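Chapter 4
Rooms, Doors and the Player Who Wanders Off

By the end of this chapter you should be able to draw a map for a small adventure game, decide which doors are locked and why, and write a room description that a player will want to read twice. You will also have started on Flaltero, the practice game that we will keep adding to until the end of the book, so please don't throw your sketches away, however messy they look.

I want to begin with a story about my own first game, because it went wrong in a way that I think is useful. It was called Mancuso, after the village where it took place, and it had 60 rooms. I was terribly proud of that number. I had drawn the whole village on the back of a roll of wallpaper (the good thick kind, left over from my aunt's hallway) and I had given every house an upstairs, a downstairs and a cellar, whether or not there was anything in them. When my friend Rebecca Costa sat down to play it, she walked into the bakery, then up to the baker's bedroom, then down to the baker's cellar, and then she asked me very kindly whether something was going to happen soon.

Rebecca was right to ask. The story began in the church at the far end of the map, and I had given her no reason at all to go there. What I had made was a village, and a lovely one, but a player standing in the bakery had nothing to want. 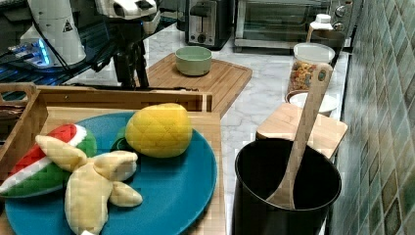 So I started again, with a fresh bit of wallpaper and only 8 rooms. The church moved next door to the bakery. The baker, who had been standing silently behind his counter all this time, was given a line to say about the bell that had rung in the night, and a key he would rather not talk about. Rebecca played the new version to the end, and then went back to the beginning to see what would happen if she was rude to him. (He keeps the key. You have to climb in through the vestry window, and I'm still rather fond of that window!)

What a room is for

When we say "room" in an adventure game we mean any place where the player can stand. A forest clearing is a room, and so is a rowboat, and so is the inside of a wardrobe if your story needs somebody to hide in it. Each one has a name, a description, and exits leading to other rooms. That is really all the game engine needs to know, and it will happily let you build hundreds of them before lunch.

Your player needs a bit more. In the games we look at in this chapter, most rooms do at least one of these jobs:

They hold something the player needs, such as an object or a person to talk to.
They tell the player something about the world that they couldn't have learned elsewhere.
They give a breather between two busy places.

The last kind is easy to overdo, as you have just heard. But don't cut them all! In Zelden, the lighthouse game we will take apart in Section 4.3, there is a long staircase with nothing on it whatsoever, and it is the part that my students always bring up first. Amedeo Martinelli, who was in one of my evening classes, told me he climbed it slowly on purpose.

Before you read on

Take a sheet of paper and draw a place you know well, with a box for each room and a line for each door. Your grandmother's apartment will do, or your old school. Now choose one door and lock it. Write down who locked it, where the key is, and what the player can hear from the other side. Keep this page beside you, as we will come back to it in Section 4.1 and turn it into the opening of Flaltero.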